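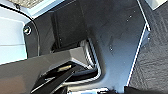
Kivi
Data maintainer, Skastix

Skastix Attic and Crawl Space Call Log

README for the public release

What this is

A table of service calls about wildlife and nuisance insects in houses, garages and small commercial buildings. Each row is one visit by a technician. The calls were handled by Plovitska, a removal company, and passed to Skastix for cleaning and release. There are 990 rows in the current version.

The log was put together to study how people first notice an animal in the house and how that compares with what the technician finds. Callers say "mice" a lot. The technician often writes down something else.

Files

calls.csv — the main table, one row per visit
species_codes.csv — short codes used in the "found" column
entry_points.csv — list of allowed values for where the animal got in
notes_clean.txt — technician notes with addresses and phone numbers taken out
changes.txt — what changed between versions

All files are UTF-8. The tables use commas as separators and have a header row. Empty cells mean the field was left blank on the form. They do not mean zero.

Columns in calls.csv

call_id: a number assigned by Skastix. It does not match the company's own invoice numbers.
month: month of the visit. The day and year were removed.
building: house, garage, shed, barn, store or other.
reported: what the caller said, in one to three words.
found: species code from the technician. "NONE" means no animal or sign was found. "UNK" means there was sign but it could not be matched to a species.
sign: droppings, nesting, noise, odor, damage, live animal or dead animal. More than one value is allowed, separated by semicolons.
entry: where the animal got in, if known.
method: exclusion, trapping, hand removal, treatment or advice only.
return_visit: yes, no or blank.
note_id: points to a line in notes_clean.txt.

How the data was collected

Technicians filled in a paper form on site. The forms were typed into Getudeo, the scheduling program used in the office, usually on the same day. Saturday calls were typed in the next week, and a few of those have shorter notes than the rest.

We checked 25 rows against the paper forms before release. In 3 of them the entry point had been typed into the sign column. We then searched the whole table for the same mistake and fixed the rows we found. There may be others.

Spelling in the reported column was left alone except for plain typing errors. "Coon" and "raccoon" are both there. If you need one value per animal, you will have to group them yourself.

Known problems

November is heavy. Calls about rodents go up when the weather turns cold, and the office also ran a mailing that month, so the count should not be read as a seasonal rate.

Bat calls are split over two codes. BAT is used for live animals and BATG for droppings only. Early forms did not have the second code, so some older droppings-only visits sit under BAT. The sign column will usually tell you which is which.

Squirrels are not broken down by species. Neither are mice.

A blank return_visit is common. Technicians filled it in only when they expected to come back, and some wrote it in the note instead.

The log covers one company's service area and only people who called and booked a visit. It says nothing about houses where the owner set a trap and never phoned anyone.

Privacy

Names, street addresses, phone numbers and prices were removed before we received the final table. Notes were read by hand a second time. If you find something that could identify a household, write to us and do not post it in the issue tracker.

Use

Free for research, teaching and personal projects. Please credit Skastix and Plovitska. Do not use the log to advertise a product or to rank removal companies — it was not built for that and the numbers will not hold up.

Next version

We plan to bring the table to over 1,000 rows and to add a column for roof type. The BAT and BATG split will be redone from the paper forms where we still have them. Column names will stay the same. Corrections are welcome through the issue tracker; include the call_id and the value you think is wrong.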